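En defensa de la caja abierta

Llevo años oyendo que una casa ordenada es una casa donde no se ve nada. Todo detrás de una puerta, todo con su tapa, las superficies limpias como en un catálogo de muebles. Y cada vez que lo oigo me acuerdo de mi tía, que guardaba los hilos en una lata cerrada dentro de un cajón cerrado, y que para coserme un botón tardaba más en encontrar la aguja que en dar las puntadas.

Yo defiendo la caja sin tapa. Una caja de cartón de las buenas, de esas que llegan con un regalo o con unos zapatos y que da pena tirar, puesta encima de la mesa, a la altura de la mano. Ahí va lo que una usa y lo que una quiere tener cerca, que no siempre es lo mismo. Mi amiga Sharon Owino, que ha hecho 7 mudanzas y algo sabrá del asunto, me discute que eso es desorden con paredes. Puede ser. Pero en su casa de Gerdale los armarios están impecables y las tijeras no aparecen nunca.

También me cansan un poco los métodos que piden vaciar la habitación entera y despedirse de 200 cosas en una tarde. Cuando lo probé, en diciembre, acabé cenando de pie porque la mesa seguía ocupada, y regalé una bufanda que todavía echo de menos. Hay objetos sin ninguna utilidad - un peluche, un cojín con un gato de la suerte - que hacen más por el ánimo de un cuarto que cualquier estante despejado, y no veo por qué tendrían que justificarse.

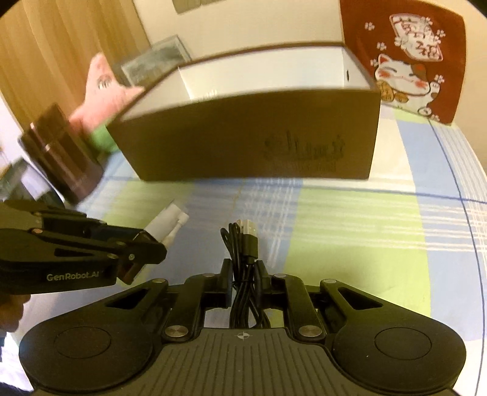

Caja abierta sobre una tela de cuadros, con un peluche rosa y el cojín del gato de la suerte.

El interior blanco ayuda mucho, por cierto. En una caja oscura lo pequeño se pierde en el fondo; sobre blanco se distingue hasta un clip. Y el cartón tiene otra virtud, y es que no impone respeto: si se mancha o se rompe una esquina, se cambia por otra y no ha pasado nada.

Cada cual conoce su casa, claro, y habrá quien duerma mejor con todo bajo llave. Yo le pediría solamente que, antes de gastarse 32 euros en un organizador con compartimentos, mire qué cajas tiene ya en el altillo.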